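Print this page | E-mail this to a friend

Come and teach a robot arm its way around a kitchen
Posted 10th November by Vilja Kauppinen, Paditz study desk

We're looking for people who have never steered a robot in their lives (and a few who have) to spend a morning or an afternoon with us at Paditz, showing a simulated arm how to do ordinary kitchen jobs. You hold a controller, the arm on the screen follows your hand, and we record the whole thing so that the arm can later try the same job without you. It's a friendly sort of work and it's paid, and we would love to have you! 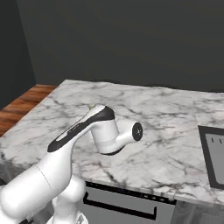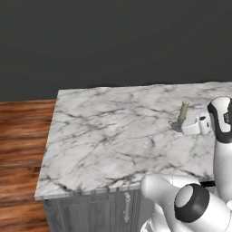
The simulated arm at our practice kitchen counter, two views.

Let me tell you a little more, because people always write to me with the same questions and I'd like to save you the stamp, so to speak. The kitchen lives entirely inside a computer. You can't break a plate in it and you can't hurt yourself on anything, and if the arm ends up in a tangle we press one key and the whole room goes back to the way it began. Last round we had a retired bus driver, two nursing students, a pastry cook and a gentleman who told us at the door that he was no good with computers at all, and every one of them was picking things up before the coffee break.

What you would be doing

Your first half hour is practice. You'll move the arm over the countertop and back, up and down, toward the sink and away from it, until your hand stops thinking about it so hard. After that we hand you a card with a task on it, something like "pick this up and set it down at the other end," and you do it as many times as you comfortably can. Sometimes the camera view changes between tries, so you may be looking over the arm's shoulder for one and from quite another side for the next. Please don't worry about being fast. Slow, steady demonstrations are a great help to us, and so are the ones where you miss and go back for it, so we keep those too.

In the second part of the session some people will swap the hand controller for the Multico, our name for the little tabletop arm you push around by hand while the big one on the screen copies it. Sławomir Czerwiński built it and he'll be in the room to help you with the grip. He is very patient, and also very proud of it, so do ask him about the springs if you have a minute to spare (have more than a minute to spare).

We finish with a short talk over something to eat. What felt odd? Where did you want to see better? Which way did you expect the wrist to turn? We take notes on all of this, and a good many changes to the controls have come out of those talks.

Who can take part

You should be 18 or over, able to sit at a screen for stretches of twenty minutes, and comfortable following spoken instructions in English. Glasses are fine. Left-handed people are very, very welcome, as we have far too few of you in the recordings so far. If you get motion sick from video games, tell me when you write and we'll seat you at the larger monitor, which most people find easier. Please don't apply if you took part in the Ocampo round in March; we need fresh hands for this one, though we'd be glad to have you back for the next.

The practical side

We have 111 places in all, and each person comes for one session of three hours, with breaks. There are never more than 6 people in the room at once. You'll be paid by bank transfer after your visit, at the rate given in the sign-up letter, and bus fare is covered if you bring us the ticket. Sessions are held in the Wultier Building, Room 1508, and there is an elevator. We record the movements of the controller and what happens on the screen. Your face and voice are not recorded, and your name is kept apart from your demonstrations.

How to apply

Write to me, Vilja, at the study desk, or call and ask for extension 1917. Tell me which hand you favor, whether mornings or afternoons suit you, and whether you've ever driven a robot, a crane, a drone or anything of that kind. A "no" to that last one is perfectly good. I answer every letter myself, usually within the week, and if you'd like to come with a friend just put both names in the same message and I'll do my best to book you side by side.

Print this page | E-mail this to a friend

This site uses cookies to remember your settings. By continuing to browse you agree to their use. Accept | Read more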